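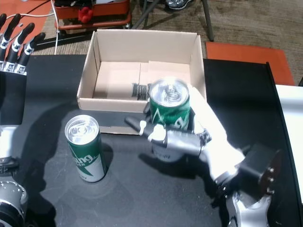 Marina Antoniadis wrote under my last review that a cardboard box is a cardboard box, and why should a person pay for one when the supermarket gives them away for nothing. I understand her. I also took boxes from the supermarket for many years, and they were good enough until I began to keep drinks cans in the cupboard under the stairs.

The box I am reviewing now is the Seledach open box, the middle size. It comes flat, and you fold it yourself. The instructions are one drawing without words, and I needed 5 minutes for the first box and much less for the second. It has no lid and no flaps on the top. At first I thought this was a fault, but for cans it is pleasant, as the hand goes in and out and nothing scratches the wrist.

Before this I had a box from Covetti, which was prettier and had a printed pattern. The bottom became soft in September, when our cupboard is always a little damp, and one Friday evening it opened while I was carrying it. The Seledach has stayed firm until today. I can't promise how it will be after a whole winter.
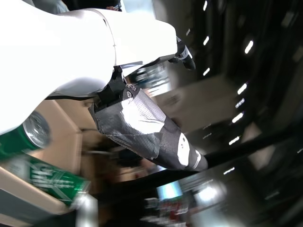 My main complaint is about the height of the walls. They are fine for cans which stand, but I am not a tidy person and I like to put things in quickly. A can lying on its side, like the green one next to the cardboard, takes much more of the floor than a standing one, and if you fill the box in this way you lose a lot of room. So with this box you must have a little discipline - stand them up, with the ring pull on top, and it works well.

The colour is plain light brown and there is nothing to say about it. I wrote on the side with a marker and the ink did not spread. Tape holds well too, but when I pulled it off it took some paper with it.

I would buy it again for cans and jars. For glass bottles I would look at the Estex crate, which is heavier and costs more, but has proper handles.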